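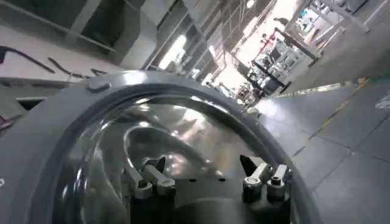
Wrist camera sees mostly the arm itself, visual servoing drifts toward reflections

Asked 6 October 2026
Tags: perception, masking, wrist-camera, Mostyn

Hello all. I work with a two-arm cell and I use the Mostyn tracker for the last part of the approach. The camera is on the left arm near the gripper. My problem is that a big part of every picture is the gray round housing of the arm, with the clear dome inside. The ceiling lights make bright curved lines on the dome, and the tracker loves them. From 600 features it often takes more than half on the dome.

When the arm turns, these reflections slide, but not like the room slides. The estimate then walks away, and the arm follows it slowly to the left. Near the windows it is worse than at the back wall.

What I tried:
- lower exposure, 900 to 200 in the driver units. Fewer bright lines, but the floor tiles became too dark.
- a rectangle mask over the lower half. The rim is curved, so I lose good floor at the right side and still keep some rim in the middle.
- outlier rejection in Mostyn with default values. No change that I can see.

Is there a proper way to mask the robot's own parts? I have the URDF, but the dome is not in it.

Answer 1 (accepted)

Your housing does not move relative to the camera, so you do not need the URDF for it. Make one fixed mask image by hand. Record some frames with the arm moving in open space, compute the median over them, and the static parts will stay sharp while the room becomes a blur. Draw the outline of the rim on this median picture, fill everything inside it, and grow the mask by a few pixels. Include the whole dome, also the places where it looks dark, for the reflections will come there in another pose.

The fingers are a separate matter. They open and close, so either mask their full travel (simple, I do this) or render them from the URDF at each frame. In the Susby node it is the parameter static_mask, and it must be 8-bit, same size as the raw image, before rectification. If you rectify first, the mask is wrong at the corners.

Outlier rejection cannot save you when the majority of points are bad. It simply chooses the dome as the truth.

Put your exposure back up after this.

Answer 2

just use Drinen, it learns the mask automatic. worked for me on first try

Comment on Answer 2: Which version? In mine it learned also a part of the table, as the arm was standing still during the learning.

Answer 3

I agree with the first answer, only one addition. Please check how the features are spread after masking. With a large mask, all points can fall in one corner, and then the rotation is badly estimated even if each point is good. I use a grid with a maximum per cell. If fewer than 51 points remain I stop the servoing and hold position. Floor grout lines are also a risk, they repeat and the matcher can jump by one tile.

Comment from the asker: The fixed mask works, thank you. I forgot the rectification at first and lost one morning. The grid I will try next.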